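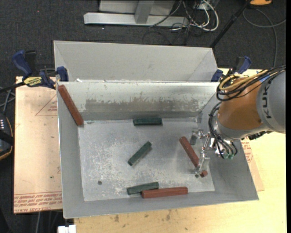 I have a weakness for painted blocks. Give me a pile of plain wooden rectangles in two colors and I'll happily lose an afternoon to them, and my dining table has the paint rings to prove it!

My first set came from a yard sale in Povthorpe, 300 pieces in a feed sack, every one of them bare wood and a bit furry at the corners. I sanded 100 before my thumbs gave out (the rest waited until August, and they were very patient about it). Then came the color question. I tried a yellow, hated it, tried a blue that dried like chalk, and ended up with a brick-colored red and a deep bottle green from Bralwood. Those two look good together even when they've been dumped out any old way, and with blocks that's how you see them most of the time.

Now, storage. I've been through baskets, a drawer and a very pretty lidded box from Nistcombe that lasted one winter. What I love these days is a plain metal bin. Sloped sides are the thing to look for, so the blocks slide down to where you can reach them, and a divider is handy if you like to keep a second batch apart. Yes, it's loud. Tip in a full load and the dog leaves the house. And it will get scuffed and smudgy and dusty, so if you need your things to stay shiny, buy something else. I put a flattened cardboard box underneath mine to save the tabletop, and I've never bothered to find anything nicer.

For touch-ups I keep a small jar of each color and a brush I bought at Dogbe for next to nothing. Two thin coats, a night on the windowsill, and back in the bin they go. The green chips faster than the red, at least on my blocks, so buy the bigger jar of that one.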